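Budgeting for a first robot arm for kitchen tasks, what am I forgetting?

Asked by Leokadia Ziółkowski

I'm putting together a budget for a small tabletop arm that I want to use for kitchen chores — moving blocks and canisters, opening drawers, that kind of thing. The Jukent quote came to $2,108 for the arm and controller. Is that pretty much the total, or should I hold back more? I'd rather not go begging for money twice!

2 answers

Teodor Sikora

Hold back more. I bought mine in April and the quote left out the mounting plate, spare fingertips and the longer power cable. Fingertips were $17 a pair from Skastent and I've gone through a bunch (rubber wears fast on wood). I'd set aside $180 for small stuff before you even turn it on. Also ask what the payload is at full reach, the number on the front page is usually with the arm tucked in.

Kazimiera Rutkowska

Agree with Teodor on the extras, but I'd plan the counter first and shop second. Measure how far back your stuff sits and how high the lids are, then compare that with the reach chart. We almost ordered the short Burnell arm and it would never have made it to the back row. My counter has a cutting board with a little block on it, a box with a pull-out drawer behind that, and canisters on top of the box, so I needed depth and height both. 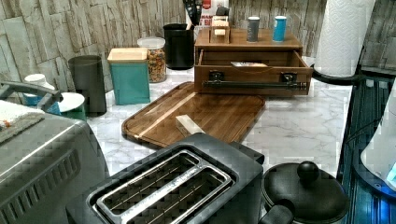

Roman Mazurek: Does the drawer change which gripper you'd buy? I was going to get the cheap parallel one and save the difference.

Cheap parallel is fine for a bar handle if the fingers are slim enough to get behind it. Wide lids are where it gets pricey — check the max opening against your fattest canister before you pay.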